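Ribbed cuff

Updated in January
By the Vunance Textile Reference staff

A ribbed cuff is a band of elastic knitted fabric that finishes the end of a sleeve or trouser leg. It narrows the opening, holds the garment in place against the wrist or ankle, and protects the raw edge of the main fabric. Ribbed cuffs are found on sweatshirts, pajamas, bomber jackets, base layers and most hand-knitted sweaters. The same fabric, cut wider, is used for waistbands and, cut narrower, for necklines.

Structure

Rib is a weft-knitted structure in which columns of knit stitches alternate with columns of purl stitches. Knit columns come forward on the face and purl columns fall back, so the fabric closes up sideways like a shallow accordion when it is not under load. Pulling it across the width opens the columns. When the load is removed, the bent loops draw the fabric back in.

The common forms are named by the number of columns in each group. In 1x1 rib, single knit and purl columns alternate. In 2x2 rib the columns are paired, and the surface shows deeper, more visible ridges. Wider groupings such as 3x3 are mostly decorative and recover less well. Balanced ribs look the same on both sides and do not curl at the cut edge – a property that plain jersey lacks.

Fiber and yarn

Cotton alone gives a soft cuff that tends to bag at the opening after repeated wear. For this reason most factory rib carries a small share of elastane, usually fed into the knitting machine alongside the cotton yarn. Wool recovers well without elastane because the fiber itself is crimped. Acrylic and polyester blends are used where fast drying or low price matters more than feel.

Manufacture

Cuffs are made either from tubular rib cut to length or from flat rib seamed into a ring. The ring is normally folded in half along its length, so that the finished cuff has two layers and a folded rim. A single-layer cuff needs a knitted starting edge or a separate hem.

The cuff is cut smaller than the sleeve opening and stretched to match it during sewing. The ratio between the two is set by the pattern maker and depends on the recovery of the rib. In the Arkel grading table, a sleeve opening of 70 percent of its original circumference is the standard finished size for a 2x2 cotton cuff. The Hegazy table uses a looser fit for children's clothing. The joining seam is usually overlocked, and heavier garments may have a row of coverstitch on top.

Contrast cuffs, in a color different from the body, are knitted from separately dyed yarn or dyed as a finished roll. Dark body fabrics should be tested for color transfer before being paired with a pale rib.

Care and wear

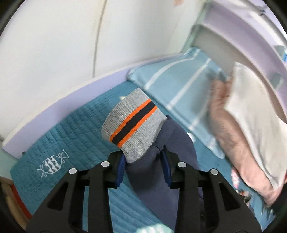 Why do ribbed cuffs lose their shape before the rest of the garment?

The cuff is stretched every time a hand passes through it, and it is pushed up the arm more often than any other part is moved. Heat speeds up the loss, as elastane weakens under repeated hot drying.

Washing at low temperature and drying flat slow the process. Slack wool rib can often be drawn in again with steam, applied without pressing. Cotton rib with broken elastane cannot be restored and has to be replaced. Replacement rib is sold by the length or in pre-cut pairs; the Follix range, for example, is supplied in tubes 14 centimeters wide when laid flat.

See also: Interlock; Jersey; Set-in sleeve; Waistband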